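Lurnitz Lead Kit: hand teaching for small arms

July 17, 2021

The Lurnitz Lead Kit is a way of showing a small robot arm what to do without writing code. You get a hand controller that mirrors the arm's joints, a wrist camera, a foot switch and a license for the recording software. It costs $299. I bought mine in June and have used it on a Bemau desktop arm most evenings.

Setup took one evening. The camera bracket went on with four screws and the software found it right away. Matching the controller to the arm took longer. The manual wants both in the same pose before you power up, but the drawing of that pose is small and I got the elbow wrong twice.

Once it is matched, the controller feels good. It is light, the joints have a little drag, and the arm follows closely enough that I stopped thinking about the delay. The trigger is the weak part. Most of its travel does nothing, then the gripper closes fast. There is a sensitivity setting, buried under Advanced, and turning it down helps.

My main test job was putting a computer mouse onto a mouse pad. I picked it because the shell is rounded and the fingers have to come down on both sides evenly. I set the Logitech down in a new place on the table for each run and left the Razer pad at an angle.

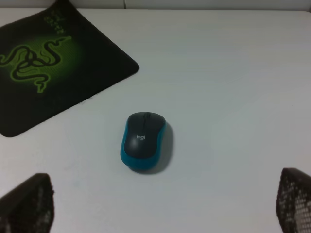 Mounir El Sherbiny wrote in after my first notes on the kit to say that he gave up on the trigger altogether and mapped open and close to the foot switch. His recordings got cleaner, he says, but he lost the half-closed grip he needed for soft things. I tried it his way and would agree with both points.

Playback is where the software needs work. You can trim the start and end of a run, but you can't cut a pause out of the middle - you have to record again. Files export in the Zaidi format only. Runs save quickly, and the foot switch for start and stop is well placed and solid.

I also borrowed a Dretgate controller for comparison. Its trigger is better and its stand is heavier, but it costs $1,168 and comes without a camera. For one person with one small arm, I would buy the Lurnitz again and change the trigger setting on day one.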